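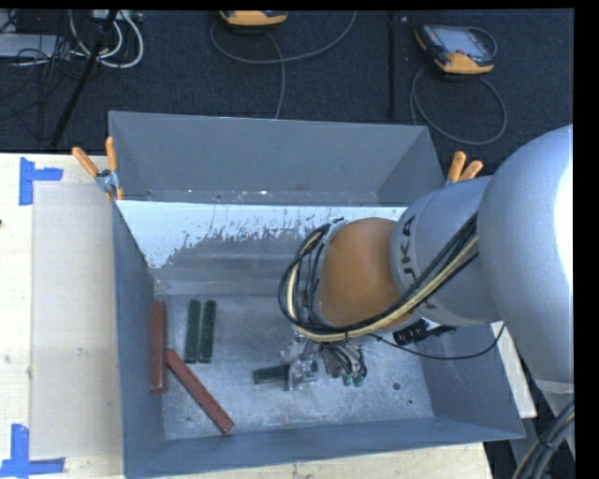
How often should a metal sorting bin be cleared out? At the end of every shift, before the next batch goes in.

Notes for the Pruso session, 8 minutes

Start with the floor of the bin. Scuffs and scratches are normal wear. Sweep out chips and flecks, and get into the narrow back compartment too.

Red and green blocks stay together until the batch is logged. Long blocks go against a side wall if there is room.

Pause for questions.

Albertina Patrício takes over for labels. Her part is 5 minutes. Mention that the Cabrera order was 300 blocks and went out in August.

Hand out the Orkimar check sheet. Collect the old ones at the door.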